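Monday, in the evening

I came home late and I want to write before I sleep, because in the morning I forget the small things.

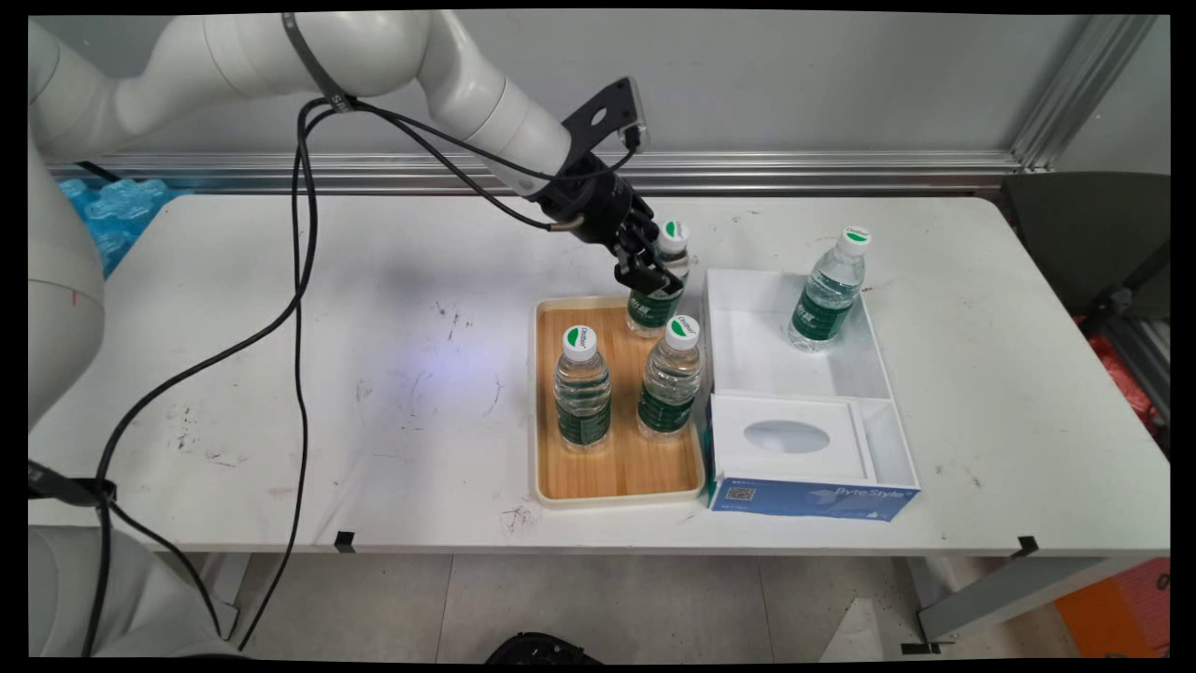
The whole afternoon was about water bottles and where they should stay. I did not think that such a subject can fill so many hours, but it did. The wooden tray I like very much. It has a light bottom with the lines of the grain and a pale border that is a little higher, so a bottle that slides will stop there. Three bottles are enough for it. With more of them it becomes difficult to take one out from the back without touching the others.

The white box with the compartments I like less. I put it on the right side of the tray and moved it 2 times, and I am still not sure. It is good for small things, but I have the habit to throw everything in the first compartment and then search in all of them.

The big folding table needs cleaning. It has gray and black marks all over, and I rubbed one of them with a wet cloth for a long time. It became maybe a little lighter. At Karagiannis they sell a paste for white surfaces and I wrote it on my list, together with new sponges and the tea. I don't want to buy another table. This one is wide and I can put all my things on it and still have a place for the elbows.

At lunch I ate only bread and two tomatoes, and I drank almost nothing, with all this water near me! In the evening my head was hurting and I understood why. Tomorrow I will take one bottle for myself in the morning and finish it before noon.

The bus home was full and I stood until the stop near Brindomer. I paid the electricity, it was 60 this time, less than I was afraid of. I also called the shop for the shoes, but they were closed already.

I must remember the keys tomorrow, they are in the other jacket. And the list for Karagiannis is still on the kitchen chair.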